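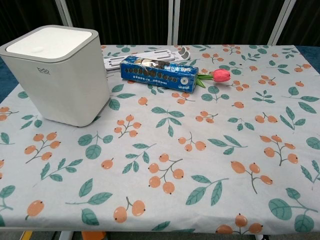 Dining table, stage one. Little bin, power strip, a blue box and a tulip still to find homes.

1/ Clearing the flat before the Hillemura move and starting with the table, as everything ends up there anyway. The berry cloth stays on until the last day.

2/ The gray container with the off-white lid is coming with us. It says bdo on the front and it's a good size for a table. I'll pack the tea towels inside it so the space isn't wasted.

3/ Power strip goes in the box marked FIRST NIGHT, with the kettle and the phone chargers. Last move it went in with the books and we had one outlet between two people until October.

4/ The blue box has had a rough time and the foil is sticking out of one end. I'm not moving open food. Ovidiu Avram has offered to deal with it.

5/ The tulip is artificial so it needs no water and no thought. It travels on top of the linens - stem bends, petals don't like weight.

6/ Movers quoted 405 for the van and 80 extra for the stairs. I said yes to both. Fourth floor, no elevator.

7/ Next is the hall closet. If anyone near Oltari wants a coat rack, it's free, but you have to carry it down yourself.

8/ Coat rack is gone. Virgil Chiriac is picking it up tonight. Still have two shoe shelves.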